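The Things We Can't Quite Throw Away

In the utility room of the old chapel house at Gedisdale there is a cupboard that will not shut, and if you lean on it hard enough to get the latch across, it opens again during the night. I know this because I stayed there for most of May, and because the cupboard is full of carrier bags full of clothes. My aunt's clothes, my uncle's clothes, curtains from a house they sold before I could drive, and a duvet cover with sailing boats on it that I am almost certain was once mine. All of it had been set aside to go to a good home, and none of it had gone anywhere.

I suspect most of us have a cupboard like that. We have been told for years, quite rightly, that clothes shouldn't go in the bin, and so we put them in a bag, and the bag goes behind a door, and there it sits while we feel faintly pleased with ourselves for not having thrown it out. I brought three of my aunt's bags home on the train to Astbridge, which got me some looks, and decided I would find out where such things really end up.

The answer, to begin with, is a long brick shed behind the station, where Virk has been sorting the town's unwanted textiles since the wool warehouse closed. It's a small firm with a big door. Anong Rattanakul, who runs the sorting floor, met me at the kettle and looked into my bags with what I can only call professional tact.

"You've washed them," she said. "Thank you. You would be surprised."

She told me that the best of what comes in is easy. A good winter coat will find somebody to wear it within a week or two, and so will children's shoes if they've been tied together in pairs (do please tie them together, she asked me to put that in). The worst is fairly easy too, poor stuff, and gets cut up for wiping cloths or shredded for stuffing. What fills the shed to the rafters is everything in the middle, the clothes that are a bit tired, a bit out of fashion, perfectly sound and wanted by no one in particular.
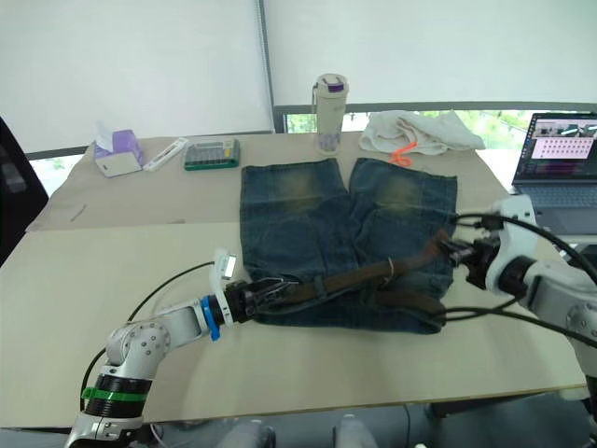
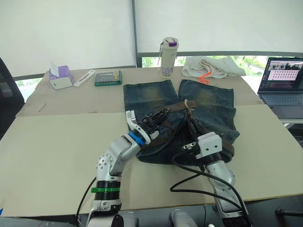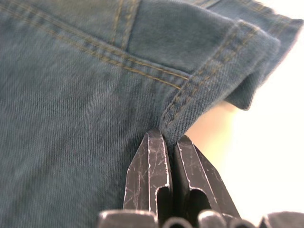

Denim is the great exception to all this gloom, or at least it would like to be. It is mostly cotton, it's woven tightly, and mills that spin old fibre into new yarn are glad to have it, so you might think a pair of old jeans was the simplest thing in the world to recycle. The cloth itself very nearly is. The trouble lies in all the bits we add to it, and a leather belt left threaded through its loops, buckle and all, is as good an illustration as any, for leather and metal can't go through a shredder with cotton. Then come the zips and the rivets, and the thick double seams, which are often sewn with a different thread from the cloth. At Virk they cut the seams away in strips and lose a fair bit of good denim doing it, and Anong minds this a great deal more than I'd expected anyone could mind about a seam.

And jeans are seldom just cotton these days. Somewhere along the way we all decided we liked to be able to sit down in comfort, and a little elastane crept into the weave. I am wearing some as I write this and I wouldn't give it up gladly! But those stretchy threads melt and clump when the fibre is being pulled apart, and once there is more than a little of them the whole batch is marked down. Anong turned back waistband after waistband to show me the labels, where there were labels. Plenty of people snip them out, as my aunt always did on account of her neck, and then the sorter has only her fingers to go by.

There is a machine that can help, called the Fluko, a sort of lamp on a stalk that shines on a piece of cloth and tells you on a little screen what it believes the cloth to be. Virk had the loan of one for a fortnight. Over one long shift it read 738 garments, and Anong kept the printout, which she unrolled for me across two chairs and a radiator. She liked it very much for jumpers. It was less happy with anything lined, or anything dark, and it took against a green tweed jacket so firmly that they tried it 8 times and hung the jacket by the door afterwards as a sort of mascot. They would like to have one for good, but it costs about what a van costs, and the van is not what it was either.

I asked her what she would have us do, those of us with the cupboards. I had hoped, I think, for something clever. She said buy less, and wear it longer, and mend the knees before they go and not after. She said if you must give things away then give them while they are still nice, when you have just gone off them, and don't wait ten years until the elastic has perished and the moths have had their share. Empty the pockets. Take out the belt and keep it, since a decent belt will see off several pairs of trousers.

She kept most of what I'd brought. Two cardigans went straight on the rail for the shop, and my uncle's corduroys, to my surprise, were admired by a young man on the baling press who asked whether there were any more like them. There are, as it happens. There is at least another bag, at the back on the left, under the curtains, and I have promised to bring it down when I next go up to Gedisdale.

The duvet cover with the boats on I took home again. It's on the spare bed.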